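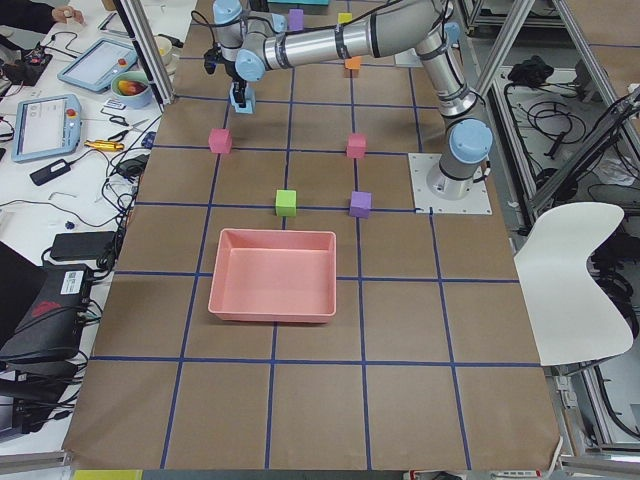 The taped table with cubes and tray, seen from the fixed camera.

Print this page | E-mail this page
Search this site Go

Testing a pick-and-place policy with a tape grid

In this tutorial we explain how we choose the start positions of the cubes when we test a learned policy. The method is simple, but in our first tests we placed the cubes by hand "somewhere", and later we could not compare two checkpoints in a fair way.

What you need: brown kraft paper, blue tape, small cubes in several colors, one tray, and a camera which does not move.

1. Cover the table with the paper and press out the big folds. Small wrinkles do not disturb the policy.

2. Put the tape in both directions, so that you get large squares. Give each square a letter and a number in your notes, not on the paper – written marks can become a hint for the network.

3. Put the tray near the middle and write down which squares it covers. It may lie over a tape line. We keep it empty at the start of each trial.

4. Place the cubes from a list made before the test. Some of them should be on a tape line and some inside a square. Include at least one cube that the camera sees only partly behind the arm, for this is where our policy made most of its mistakes.

5. Save one camera picture before each trial. When you repeat the layout with another checkpoint, show the saved picture half transparent over the live view and move the cubes until they match.

We use 21 layouts and repeat each of them 10 times for every checkpoint. A trial is finished when all cubes are in the tray or when 3 grasps in a row have failed. Please count the two endings separately.

The random seed for our layout list is 667. With the lists from November the results are not comparable, because the tray had then another place.

Silvia Trnka and Kamil Trnka, Kurnbridge
Last change: Sat 11 May

Contact | Copyright Trnka | Back to top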